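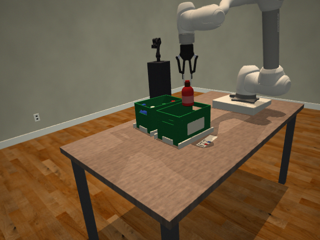 4 min read

Search this site Type and press enter

The mice of Wulletti Row

Jun 16, 2023 | By the features desk

The bakery at the end of Wulletti Row had its first mouse in December. It was seen on the floor behind the proving cabinets at five in the morning, and by the time the shop opened the owners had set six traps bought from the hardware shop across the road. They caught two mice in a week. In the second week they caught none, and the droppings kept appearing.

Wulletti Row is the oldest street of shops in Kundmont. It was built as a single terrace and has been divided and knocked through many times. The bakery, which trades as Georgiou, shares one wall with a shoe repair shop and another with a row of garages. Under the floor there is a crawl space that runs the full length of the terrace with no breaks in it. A mouse that gets in at one end can come up anywhere.

That is the usual trouble with mice in old buildings. The place where the animal is seen is seldom the place where it gets in. A house mouse needs a gap the width of a pencil, and a terrace of this age has plenty of those, around pipes, under door sills and where old cables were taken out and the holes left open.

Most people start with traps or poison. Both will reduce the number of mice, but neither deals with the gap, and if there is food and warmth on the other side of it then more will come. The trade calls the other half of the job proofing. It is slow and dull work and is often the part that gets left off the quote.

Venar, the firm the bakery called in, quoted for both. The proofing came to £1000 and the trapping to £155. The owners admit they were tempted to pay for the trapping alone. They changed their minds after the surveyor took up a section of skirting and they saw daylight through the brickwork.

The survey took most of a morning. It began outside, along the back lane, with a torch and a mirror on a stick. Two air bricks had lost their faces. A waste pipe had been replaced at some point and the hole round it packed with expanding foam, which mice will chew through without much trouble. Inside, the surveyor dusted a fine powder along the edges of the storeroom and came back the next day to look for tracks. They led to the back of the chest freezer, where the compressor keeps the floor warm.

Storage matters as well. Flour sacks kept on the floor and pushed up against a wall give mice both a meal and somewhere to hide. The advice was to raise everything off the ground and leave a gap wide enough to get a broom behind.
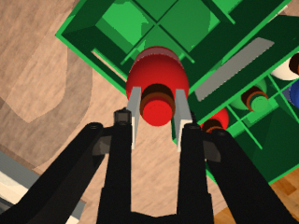
The owners did this over a single Sunday-closing and say it has been the hardest part to keep up. Deliveries come when the shop is busy, and the easiest thing is always to drop them in the nearest corner. There is now a painted line on the storeroom floor, and stock stays on the inside of it.

The proofing itself used very ordinary materials. The air bricks were covered with stainless steel mesh, fixed with screws and not with glue. The pipe hole was cleared of foam, packed with coarse wire wool and finished with mortar. Bristle strips were fitted to the bottom of the back door and the door to the yard. The chest freezer was put on a stand so that the floor under it could be swept.

Monitoring went on for 8 weeks. There were catches in the first fortnight - mice that were already inside when the gaps were closed - and then the boxes stayed empty.

The crawl space is still a problem. It belongs to the terrace as a whole, and the shops have four different landlords. Venar has suggested a mesh barrier under each party wall, which would mean that one shop's mice stayed with that shop. Two landlords have agreed to it and one has not replied. The fourth wants to see what the others pay first.

For a home the same order of work applies. Walk round the outside and look low down, at air bricks, door sills and anywhere a pipe or cable goes in. Then do the same inside, starting with the kitchen units, where the kickboards usually pull off by hand. Check behind the washing machine. Fill gaps with wire wool and mortar or filler, and leave air bricks able to breathe by using mesh. Put pet food away at night. Bird feeders close to the house are worth moving down the garden.

If you do call a firm, ask whether the price includes proofing and whether someone will come back. Ask for the survey in writing too, with the entry points marked on a plan, so that any builder can do the work.

Georgiou opens 365 days a year, and the owners now check the back door strip every evening when they lock up. It has been replaced once already. The trolleys catch it.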